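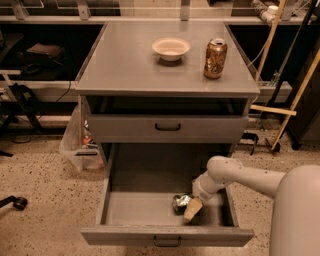 A bowl and a soda can on top of a gray metal cabinet, with a crushed can in the open lower drawer.

Lencombe produce market to move citrus to cold storage in July

The Lencombe produce market will shift all of its whole citrus into a shared cold room in July, under a supply agreement with the packing firm Grarero. The change covers oranges, grapefruit, lemons and limes. Stone fruit, tomatoes and bananas stay on the open floor.

Citrus at the market is now held at floor temperature from delivery until sale. Under the new arrangement, cartons will go from the truck to the cold room and come out in small lots during the trading day. Oranges will be held at 4 degrees Celsius. Grapefruit, lemons and limes are more easily damaged by cold and will be kept in a separate, warmer bay within the same room.

The cold room was fitted by Foulkes, which also supplied the humidity controls. Its specification calls for relative humidity of up to 98 percent in the orange bay. High humidity slows moisture loss through the peel, the main cause of soft fruit and shrunken stem ends. It also raises the risk of mold where cartons are stacked too tightly, so the stacking plan leaves an air gap between each row and the wall.

Ethylene is handled separately. Citrus gives off little of the gas but can lose its green stem button when stored near fruit that gives off more, such as apples and ripe pears. No apples or pears will be allowed in the room. An exhaust fan will run on a timer, with the intake on the side facing the loading dock.

Stallholders will see two changes in routine. Fruit must be booked out before it is collected, and cartons left open may not be returned to storage. Fruit that has warmed on a stall picks up condensation if it is chilled again, and wet peel is where green mold usually starts.

Juice vendors are exempt from the booking rule for fruit they press the same day. They may draw whole cartons at 6 a.m., before the floor opens. Most of them use Dravis, a thin-skinned juicing orange with a short shelf life, and had asked for early access.

Storage charges will be set by the carton and added to the existing stall fee. The rate sheet will be posted at the market office before the room opens. Growers who sell direct from their own trucks are not covered by the agreement and may continue to trade as they do now.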